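Gelwood, November 6, 2025. Bredach Military Archive has completed its catalog of papers from the garrison that held Gelwood during the siege. The catalog covers 256 items, among them muster rolls, powder returns and 40 letters written by officers inside the walls.

The muster rolls list 80 men fit for duty in the first week. By the last entry, dated in February, the figure had fallen to eight.
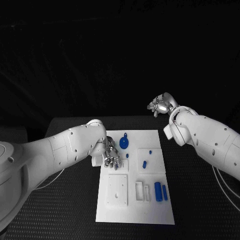 Robot arms over a white board with blue and white parts.

Entries follow the order of the original bundles. Where a roll and a letter disagree on a date, both are given and neither is corrected. Regimental spellings of local place names have been kept, with modern forms in brackets.
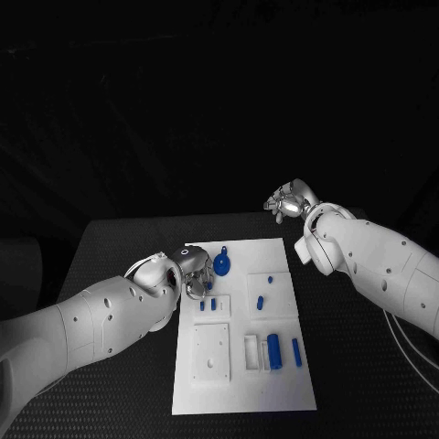 The powder returns record stores by bastion and by day. Most are in one hand and are signed by the garrison quartermaster. For readers who will consult the originals, small items are best set out on a dark surface, like the dark tabletop under the white board, so that paper edges and tears can be seen. Pencils only are permitted.

The Đặng Collection, which holds the besieging force's order book, has supplied 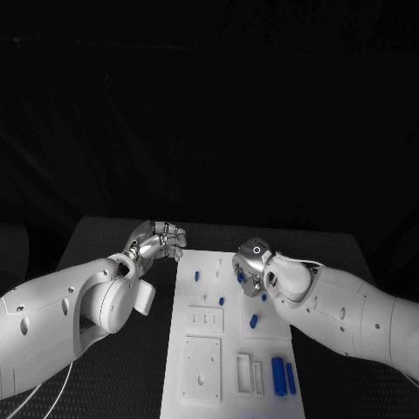
a full transcript for comparison. Gemico, the archive's online index, will carry both sets of records under a single reference system. Printed copies of the catalog may be requested from the archive's reading room.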